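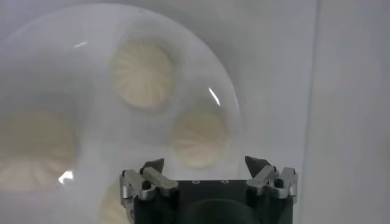
Pleats under a clear cover, August 2026.

1/ Notes on resting dough for pleated buns. The usual fault is a skin that dries out and cracks along the folds. Humidity matters more than room temperature.

2/ Mix at 60 per cent water to flour by weight. Low-protein flour, 11 per cent or under. Graltex sells one at the Jandport market that rolls thin without springing back.

3/ First rest: 15 minutes, covered. Roll the edge of each round thinner than the centre, otherwise the crown ends up as a hard plug.

4/ Second rest after shaping: some 15 minutes in a warm kitchen, longer in winter. Go by feel. A light press should fill back slowly.

5/ Cloth wicks moisture out of the dough. A rigid cover doesn't, but condensation can drip. Wipe the inside once, halfway through.

6/ Steam from cold water, medium heat. Turn it off and leave the lid ajar before lifting. Fast pressure changes collapse the folds.

7/ Yeast amounts to follow when I've finished the Zimton batch.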